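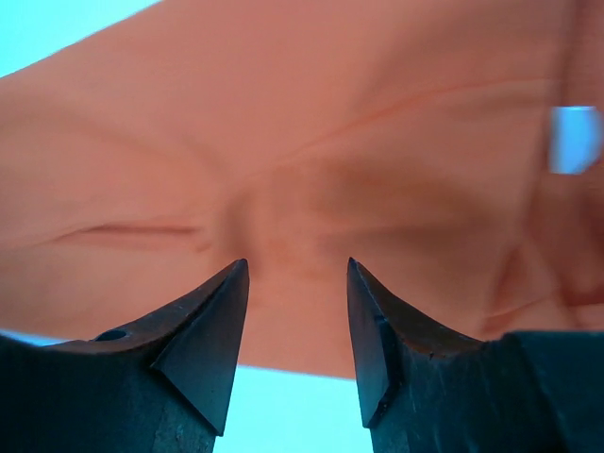
Erach cloth arm: questions we keep getting

What is Erach?
A robot arm that folds cloth, built on evenings by Dionysis Rallis and Savvas Manolakis in the back half of the Bikeo shared workshop. It lives on a white table between the drill press and the shelf where other people's unfinished chairs go to retire.

Does it fold laundry?
It folds one kind of thing at a time, slowly, when the light is good. If you have 34 identical napkins and a free weekend, get in touch.

Why did you start with cloth? Blocks are easier.
Blocks are much easier. Savvas had already done blocks and said he would rather sweep the floor than do them again. He has since done neither.

Why are the fingertips pointed?
Wide flat pads pushed the fabric away before they closed on it. Narrow tips get under a fold or take hold of a corner, and they let the wrist camera see past them. The price is that they will happily snag a loose knit, so check the gap before every session.

How do you pick up a corner?
Come in low with the fingers open 30 mm, stop just short of the fabric, then close at the slowest setting. We log the wrist camera the whole way. If the cloth bunches ahead of the tips, back off and try again from farther out.

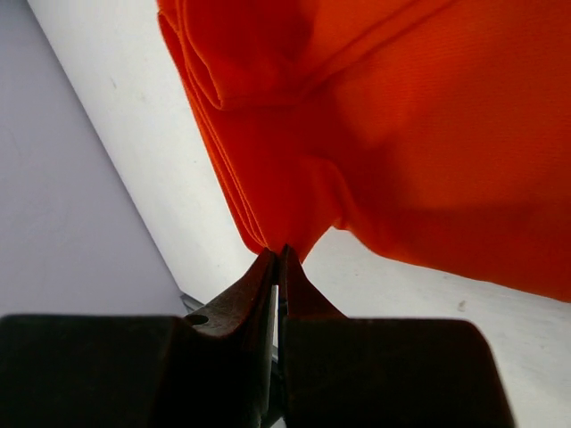 What fabric should I practice on?
Something bright, on a pale table. Our first month was spent on a white pillowcase, which the camera regarded as a rumor. Ribbed or brushed fabric is fine. Satin can wait until you have a calmer temperament than ours.

How much did it cost?
The arm was secondhand and came to 800 euros. Add the camera, the brackets and 3 sets of fingers, two of which we dropped. Dionysis keeps a spreadsheet and has asked me not to open it.

Can I use it?
Bikeo members can, after 7 p.m., once one of us has shown you the stop button. Write your name on the sheet by the door. "Me" is not a name.

Will you publish the finger drawings?
In October, if the new screw holes line up. They didn't last time – bring a file.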